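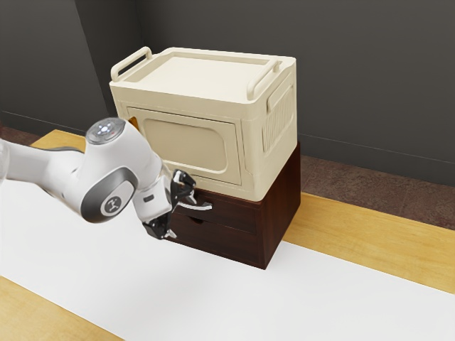

Drawer task in simulation: gripper at the upper handle, container resting on the cabinet.

Slide 2. Good morning. I am presenting on behalf of the Allholm safety group. Seema Bansal will take questions on the software.

The fault concerns the force limit on the drawer pull. In May we completed 3000 simulated runs. In 200 of them the arm went on pulling after the drawer had reached its stop. The controller recorded each of these as a success.

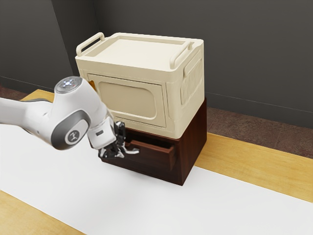 The limit had been set correctly at the start of each run. It was cleared when the arm changed from reaching to pulling, and no alarm was raised. Riaan Moodley traced the fault to a reset command carried over from the Granance version.

Slide 4. (Pause for the chart.) The command has been removed, and a further 1000 runs showed no repeat. Work on the physical arm at Nillitwood remains suspended until Gerrit Baloyi has signed the revised stop test. Please refer any similar log entries to him by Wednesday.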